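Site Visit Report: Adance Employee Vanpool Program, Stumadberg

In February, staff of the regional transit office visited the Stumadberg depot of Adance, the operator that provides vanpool service to growers and packing houses in the Enska valley. The visit was requested by the office's rural mobility section ahead of the renewal of the current service agreement. Gönül Tuncer, depot manager, received the group at 4:30 a.m. so that the first departures could be observed.

The depot keeps 77 vans, each with seats for 15 people, including the driver. Drivers are farm and packing workers who travel with their own group and do not pay a fare. Before leaving the yard, each driver checks the tires, lights and seat belts and signs a short form, which is kept in the van until the end of the week. Departures on the morning of the visit began at 4:50 a.m. The last van bound for the Goel packing house left shortly before six.

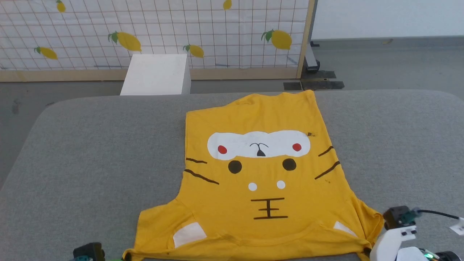
Ms. Tuncer explained that routes are redrawn as crops change. In winter most groups travel to the citrus sheds on the east side of the valley, while summer work takes many of them over the county line. Riders pay a monthly fare that covers fuel, insurance and repairs. When a rider leaves a group, the fare for that seat is covered from a reserve fund for up to 3 weeks - long enough, in most cases, to fill the place from the waiting list. The list stood at 141 names at the time of the visit.

The group then toured the repair shop, where two bays are set aside for brake and suspension work. Unpaved farm roads account for much of the wear on the vans. The shop has asked for a third bay, and a cost estimate will be sent to the transit office in the spring.

Several matters were noted for follow-up. The park-and-ride lot at Enska has no lighting on its north side, and riders there wait in the dark for most of the winter. Route notices are posted in English and Spanish only; Adance has agreed to review whether other languages are needed. The office will also ask Goel to confirm its shift times earlier in the season, as late changes have twice left a van waiting at the gate.

The office thanks Ms. Tuncer and the drivers for their time. Written comments on this report may be sent to the rural mobility section until the end of next month.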